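Comparing two grippers on a wet, shiny board
Updated 16 Aug 2024

Every gripper page I read claims a "secure grip on any surface." The Stadex page says it twice. So before you pay for new fingers, run this test on the ones you have. It takes one evening and mostly tells you what your camera can't see.

You will need a dark glossy board, a mug with a handle, a small light cylinder, a spray bottle and an arm you can clamp down. I used a printed arm with the Bansal controller.

Step 1. Clamp the base first, then lay out the cables by hand through the full reach. If a cable goes tight at any point, your results are worthless.
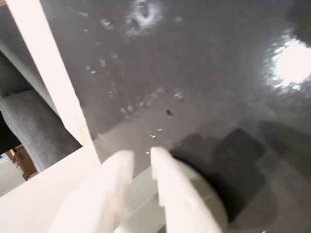 Step 2. Do 6 dry grasps on the cylinder with the stock fingers. Start each one from the same home pose. Write down slips as slips, even if the jaw catches it on the second squeeze. The Brornance guide counts those as good grasps. I don't.

Step 3. Mist the board lightly and do 6 more. Don't wipe between tries.

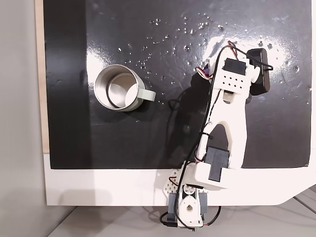 Step 4. Move to the mug handle. Come in slowly, and set the torque limit low or you will cook a servo. Two tries per approach angle is plenty for a first look.

Step 5. Swap in the other fingers (mine were the Jultton set) and repeat everything, including the dry run. People skip the dry run and then blame the water.

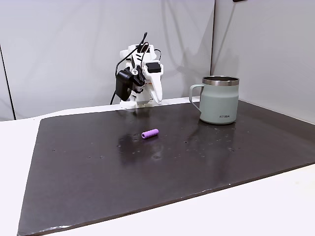 Step 6. Check your camera log before you compare scores. Glare can throw off the position estimate, and a miss from bad vision says nothing about the fingers. Throw those tries out and redo them.

I still wouldn't trust a small gap between two grippers from a test this short. If the scores are close, keep the cheaper set.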